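Shelf Cell Fault, Photo Notes
Posted in April by the Vuketti workshop desk

One afternoon's work on the picking arm at our Kestero site, after the arm stopped twice in the same shift and once touched a shelf board. The cell picks boxed snacks from a two-level rack. The picture comes first, then short notes on the fault and what we changed. The notes are in the order we did the work.
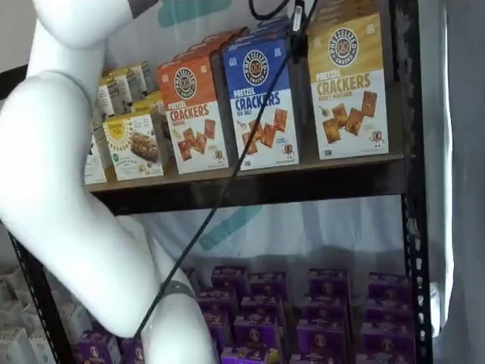
The arm at the rack
White arm on the left, with the pretzel crackers on the upper board (honey mustard at the right end, then sea salt) and the purple boxes on the level below. The thin black cable running down across the shelf and over the lower part of the arm is the one to keep in mind for the rest of this page.

What happened
The first stop came at 2:10 in the afternoon. The arm was on its way from the upper board to the lower level when it halted and the controller logged code 511, which on this cell means a force limit was passed. The operator found no box out of place, cleared the code and restarted.

The second stop was 112 picks later. Same code, same move. This time the wrist had come down on the front edge of the upper board before the arm halted. One carton was crushed at the corner and thrown out. No one was inside the marked area either time, and no one was hurt.

We shut the cell down after the second stop. In hindsight it should have been shut down after the first. Clearing a force code without finding the cause is against our own written procedure, and the procedure card was hanging on the fence.

What we looked at first
The board. A shelf board that has moved will give you this code, so it was the obvious place to start. We measured both ends against the floor marks and they were where they should be. The posts were checked for plumb and the bolts for tightness. All fine.

Next was the load. Product had been restocked that morning, and a box standing proud of the row can catch the wrist. We pulled the front row and ran the move with no product in the way, at low speed. The force reading still climbed near the bottom of the move, so the boxes were cleared of blame.

The cable
With the arm at low speed, one of us watched the cable from outside the fence. Near the end of the downward move it went tight. The slack had been set for an older program that stayed on the upper board. When the lower level was added, the reach grew by 149 mm and the slack was left as it was.

A tight cable pulls on the arm, the controller reads the pull as a collision, and the arm stops. That explains the first stop. It does not fully explain the contact with the board.

The contact
This took longer. After the restart, the operator had used the step-back function to get the arm free, and the program resumed from the wrong waypoint. It skipped the point that carries the wrist out in front of the board before it goes down. The Erdős controller allows this without a warning if the resume is done from the hand unit. We have written to the supplier, Drellavov, to ask if it can be blocked. No reply yet.

What we changed
- Cable re-routed with a longer loop and a second support.
- Full reach test added after any program change, run at low speed with someone watching the cable for the whole move.
- After a force code, the arm goes back to its home position before any restart. Step-back is locked with a supervisor password.
- Force codes can no longer be cleared twice in a shift without a call to the workshop.

Running again
The cell went back to work the next morning at reduced speed and was brought up to normal speed after lunch. The force reading on the downward move now stays flat from top to bottom. We will look at the cable jacket again in two weeks, mostly near the supports, where it bends the most - there was a light scuff on the old section and we would like to know if the new loop makes one too.

If you run a similar cell
Check the slack at the lowest and farthest point the program reaches. Do it with the program you run now, and do it again when a shelf level is added. Ours had been checked and signed off, but for a different program.

Questions about this page: Vuketti workshop desk, Kestero site | © Vuketti | Back to top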